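Thursday, late

The Fliker update came through while I was eating lunch. I had put it off twice and the third time it didn't ask. It took 16 minutes and the phone got warm in my pocket.

The main change is the home screen. The tabs that were along the bottom are now in a drawer on the left, and you have to swipe to get them. I kept hitting the spot where Messages used to be and opening the camera. Dalva Lopes had the same trouble and sent me 2 blank pictures before she gave up and called.
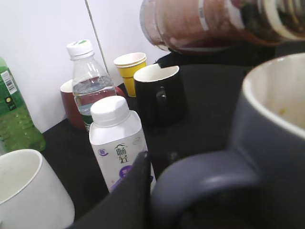 The other change is that muted words now carry over from the phone to the computer. I have wanted that since June. My list has 100 words on it, which is the limit, and I had typed every one of them in by hand on the laptop as well. Now it has them all twice and says I am over. I deleted the doubles until I got bored and left the rest for the weekend.

Neusa uses Stosar for the same thing and says it never had a limit. I tried Stosar last year. The text is small and you can't make it bigger without making the buttons bigger too, so a long post turns into one line and a huge heart. She said they fixed that. I may look again.

Battery was at some 6 percent by the time I got home. It is normally well above that. The notes for the update say background refresh is turned back on for everyone, so I went into settings and turned it off. It was under Account, not under Battery. Wrote that down here so I can find it next time.
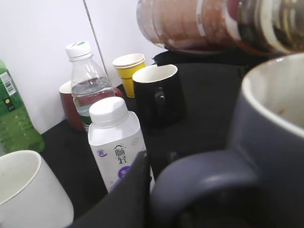

Bottles on the black table.

Called Dalva back after dinner and walked her through the drawer. She wants the old version. I told her I didn't think you could go back, and she said her nephew would know. We talked about the Nonholm trip for a while and settled nothing except that she is driving.

Phone is on the charger in the kitchen. Laptop still says I am over the limit. Bed.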